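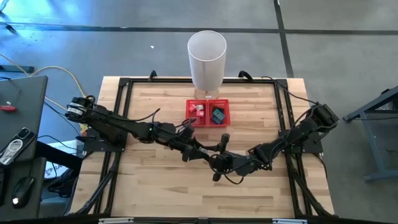

Corina Schwaiger asks whether a producer who supplied the instrumental for a rap single is entitled to a share of the songwriting income when no written agreement was signed. The single, "Jaltstead", was released in March by the label Grarora. The vocalist, who performs as Skuron, has registered the work in his own name at 100 per cent. She would like to know whether the registration can be amended and whether the label is obliged to respond to her.

3 answers

Answer 1, posted 2/16/24
In the absence of a written agreement, the person who composed the music generally retains an interest in it. It is customary in this genre for the instrumental and the lyrics to be treated as equal halves, although custom is no substitute for a signed split sheet. The enquirer is advised to take the following steps.
Gather the dated session files and any messages in which the instrumental was delivered.
Write to the vocalist and the label, proposing a division and allowing 21 days for a reply.
Lodge a dispute with the performing rights organization that holds the registration. Payments on the disputed share are commonly withheld while the matter is open.
Please note that the sound recording is a separate right. A claim to the composition does not establish a claim to the master.

Answer 2
Get a lawyer. My cousin waited on a label and got nothing.

Answer 3
The first answer is sound, but does not address samples. If the drum break or any melodic portion was taken from an earlier record, the owners of that record may hold a share ahead of both parties. In a matter I handled, the Steiner estate claimed up to 52 per cent of a single over a loop lasting 2 bars. Any sample should be disclosed before a division is proposed.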